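The tray test, or how Teodora Matić learned to distrust rubber

The first thing Teodora Matić wants understood is that she did not choose the tablecloth.

"It came with the table," she says. "I asked for a low table. I got a low table in spring clothing."

Matić compares grippers for a living, or for the part of her living that Skarum pays for. Since December she has been working through two generations of the company's handheld grippers, the sort a person carries through a task so that an arm can be taught the same task later. Skarum would like to know which version to build more of. Matić would like to know why the question took 111 emails to reach her.

Her colleague Senad Kos has the other half of the job. He looks after logging and cables, and he is the one who hears about it when a recording stops short. The two of them have worked together long enough to interrupt each other without apology, and they did so throughout our conversation, which began at 4 p.m. and ended when the building's heating gave up.

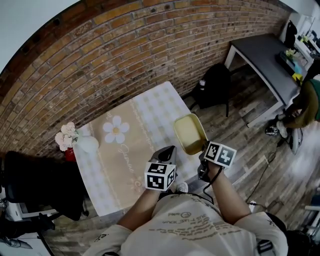
Senad Kos

I asked Kos why a comparison of grippers should begin with something as humble as a small plastic tray.

"Because a tray is rude," he said. "A block is polite. You close on a block and it stays closed on. A tray has a rim, the rim has a curve, and the corners are rounded so there's no good place to be. If your fingers are going to twist, they'll twist on a tray."

Matić agrees about the tray and disagrees about the block, which she thinks has been unfairly treated by history. Her own protocol has blocks in it. It also has a spoon, a folded cloth and a jar lid she describes only as "the lid," in the tone other people use for a former landlord.

Every object gets 40 lifts with each version of the gripper, split between two operators. The lifts are scored by someone who did not perform them, a rule Matić introduced after reading her own early scores and finding them generous.

"I gave myself a pass on a lift where the tray ended up on the floor," she says. "My note said 'good approach.' It was a good approach!"

What separates the two versions is mostly in the fingers. The older pads are smooth and fairly stiff. The newer ones are ribbed on the inside, and softer, and on paper they should win everything. They don't. On the spoon they are plainly better. On the tray they grip so eagerly that a slightly crooked approach becomes a slightly crooked hold, and the operator then carries the mistake all the way across the table.

"The smooth pad lets you slide into the right place," Matić says. "The ribbed pad takes you at your word. I'm not always ready to be taken at my word."

Kos put it less kindly. He said the ribbed pad was a gripper for people who know what they are doing, and that Skarum had not sold him any of those.

The markers are the other argument. The grippers carry black-and-white printed patterns so that cameras can work out where the tool is and how it is tilted. Matić likes the cube arrangement, with patterns on several faces, on the theory that whichever way the wrist turns, some face will be looking at a camera. Kos concedes the theory. He objects to the cube as an object.

"You put a cube on top of a hand and people start holding it like a trophy," he says. "Elbows out. Very proud. Then you train on that, and you have a proud robot."

She says he is exaggerating. He says he has the elbow angles. She asks to see the elbow angles, and for a few minutes the interview goes on without me.

When it comes back, we are talking about cameras. The wide-angle view from the gripper is the one they both prefer, and it has cost them the most time. A wide lens takes in the fingers, the object and a good deal of the surrounding room, which helps the software keep its bearings. It also bends everything that is straight, and it records whoever happens to be standing behind the work.
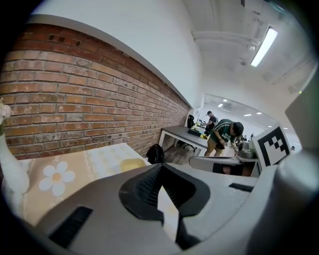

The view from the gripper, with its ribbed finger pad at center and the marker to the right.

"I like a brick wall," Kos says, when I bring up the setting. "Lots of edges. The tracking is happy with brick. We did a week at Drerkthorpe in a room painted one shade of white, floor to ceiling, and the tool thought it was drifting gently out to sea."

Does the room matter that much? Matić thinks it matters more than the catalogs let on. She has a rival product in mind, the Drustora, whose makers lent her a pair for a fortnight. On a bare bench under even light it beat both Skarum versions. With a patterned cloth and people walking about, it came last.

"They were very nice about it," she says. "They asked if we could remove the people."

The controllers have been a smaller story, and she tells it with less relish. The team tried a trigger with a light spring and a trigger with a heavy one. Operators preferred the light trigger for the first 100 lifts and the heavy one after that, when their hands had begun making decisions of their own. Matić had budgeted for 1,000 lifts over the whole trial and has stopped pretending the budget will hold, mainly on account of the lid.

Then there is the arm that will eventually have to repeat all this. The candidate is from Omerović, and Matić has used it twice. She calls it steady, slow and somewhat formal.

"It does what you showed it," she says. "I had been hoping for a little editing."

Kos is warmer. He finds the Omerović arm restful after a day of watching humans, and says its one vice is the cable routing, a subject on which he had to be asked to stop. The short version is that a cable belongs on the side of the wrist that moves least, and that a hanging cable pulls a little on every lift. Matić says she has never felt it pull. Kos says the data has.

I asked each of them separately which gripper they would recommend if Skarum wanted an answer before dinner. Kos said the newer body with the older pads, and then wanted to know if dinner was included. Matić took longer. She would keep the ribbed pads for thin things and handles, put the smooth ones back for anything with a rim, and make them quick enough to swap that operators might do it without being reminded.

"That's two answers," I said.

"It's two sets of fingers," she said. "They asked for a comparison. If they wanted a winner they should have bought one gripper."

She still has the lid to finish. Kos has offered to hide it.

41 shares · 6 comments

Related
Why our wrist camera now faces the other way
Light trigger, heavy trigger: notes from two sore operators
A week at Drerkthorpe, in white
Omerović arm: first impressions and a cable complaint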